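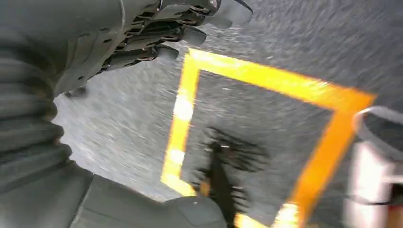 About Trisley

Trisley is a shared workshop in Burkden for people who build robots in their own time. It is run by its members. The floor area is 600 square feet, divided into a bench room, a machine room and a test bay. Membership stands at 34, and most members hold day jobs in unrelated fields.

How it started

The workshop began in a two-car garage belonging to Ernő Erdős, who was building a six-axis arm out of surplus gearboxes and had run out of places to bolt it down. Ciarán Ní Mhurchú had the opposite problem: a finished motor controller and no machine to attach it to. They combined the two projects, and other people started bringing theirs. The garage lasted two winters. The lease on the present unit was signed in June, and the electrical work took until September, mainly on account of the three-phase supply.

The first arm is still here. It is mounted on a steel plate in the bench room and is used to test firmware before it goes onto anything with more reach.

What we build

Current work falls under two long-running projects and whatever individual members have on their benches.

Fasska is a hand and wrist project. Its aim is a multi-fingered hand that can be stripped and reassembled by one person with hex keys and a torque driver. The current revision has 131 parts excluding fasteners. Earlier revisions used tendons throughout, which stretched and needed re-tensioning every few sessions; the present one uses rigid linkages in the fingers and keeps a single tendon for the thumb. Drawings are issued to members with a revision letter, and parts from different revisions should not be mixed. Fingertip pads are treated as consumables.

Dunne is the control software. It handles motion planning, joint limits, logging and the stop circuit monitor, and it runs on an ordinary desktop computer under the bench. The regression suite stands at 1,111 tests. A change that fails any of them is not merged, including changes to comments, after an incident with a script that parsed them.

Individual projects at the time of writing include a camera slider, a bench-top pick and place machine, a two-wheeled balancing base and a very slow drawing machine.

Equipment

The machine room has a small knee mill, a lathe, a drill press, a band saw and four filament printers. The bench room has soldering stations, two oscilloscopes, a bench supply at each position and a shared cabinet of bearings, belts and connectors. Stock taken from the cabinet is written on the sheet inside the door. Members supply their own cutters and filament.

Test bay rules

Work zones are marked on the floor. An arm may be powered only when the zone is clear of people and the operator has a hand on the stop button. Speed is limited to 250 mm/s for the first run of any new program. Loose sleeves, lanyards and headphone cables stay in the bench room. Anyone may call a stop, and the operator presses first and asks afterward.

Changes to the stop circuit require a second member to check the wiring and sign the log. Ernő keeps the log. He will want the page filled in completely.

Joining

New members complete an induction lasting one evening, followed by separate sign-offs for the mill, the lathe and the test bay. No prior robotics experience is needed, though you should be able to solder a connector and read a simple schematic. Both can be learned here on beginners' evenings, which start at 6:30 p.m. and run until the benches are cleared.

Dues are monthly and cover rent, power, insurance and machine maintenance. Storage is one shelf per member. Large assemblies can be kept in the bay by arrangement, with a name tag and a removal date.

Visits are possible on any open evening. Write to Ciarán beforehand and say what you are working on, or what you would like to. The entrance is at the rear of the building, next to the loading door. Ring twice if the mill is running.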